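Prüfbericht Betriebshygiene und Arbeitssicherheit
Betriebsstätte Cladow, Ausgabeküche mit Nebenräumen
Turnusprüfung Januar, Beginn 10:30 Uhr

Die Prüfung erfolgte nach dem internen Prüfbogen der Konmont Gemeinschaftsverpflegung. Bewertet wird mit »erfüllt«, »teilweise erfüllt« oder »nicht erfüllt«. Anmerkungen sind Bestandteil des Berichts und bei der Nachprüfung vorzulegen.

1. Verkehrs- und Fluchtwege
Fluchtweg zum Hof freigehalten: erfüllt
Kennzeichnung der Notausgänge lesbar: erfüllt
Bodenbelag rutschhemmend und unbeschädigt: teilweise erfüllt
Anmerkung: Im Durchgang zum Trockenlager sind 2 Fliesen gerissen. Instandsetzung bis zur Nachprüfung.

2. Arbeitsflächen, Tabletts und Einwegverpackungen
Oberflächen glatt und zu reinigen: erfüllt
Tabletts ohne Risse und scharfe Kanten: erfüllt
Kartonverpackungen getrennt von Reinigungsmitteln gelagert: teilweise erfüllt

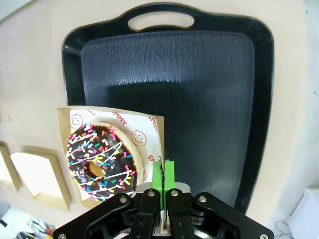 Anmerkung: Das Regal für Einwegverpackungen grenzt unmittelbar an den Schrank für Reinigungschemie. Eine räumliche Trennung ist herzustellen. Angebrochene Gebinde des Reinigers Brenell sind mit dem Anbruchmonat zu beschriften.

3. Kühlung und Temperaturkontrolle
Temperaturliste vollständig geführt: nicht erfüllt
Türdichtungen unbeschädigt: erfüllt
Anmerkung: In der Liste des Kühlraums Kong fehlen 3 Einträge der Frühschicht. Eine nachträgliche Ergänzung ist unzulässig. Die Betriebsleitung hat die Vertretungsregelung schriftlich festzulegen.

4. Brandschutz und Elektrik
Feuerlöscher zugänglich, Prüfplakette gültig: erfüllt
Löschdecke griffbereit: erfüllt
Ortsveränderliche Geräte geprüft: teilweise erfüllt
Anmerkung: 4 Geräte ohne Prüfnachweis, bis zur Vorlage außer Betrieb zu nehmen. 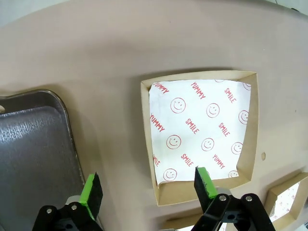

Bericht: Prüfstelle Konmont, Bereich Cladow

5. Unterweisung und Erste Hilfe
Hygieneunterweisung nachgewiesen: erfüllt (100 % der Beschäftigten)
Verbandkasten vollständig: teilweise erfüllt
Anmerkung: Die Augenspülflasche ist abgelaufen und zu ersetzen. Das Verbandbuch wird ordnungsgemäß geführt und verschlossen aufbewahrt.

Gesamtbewertung: bestanden mit Auflagen. Die Nachprüfung umfasst die Abschnitte 1 bis 5, soweit dort Anmerkungen eingetragen sind.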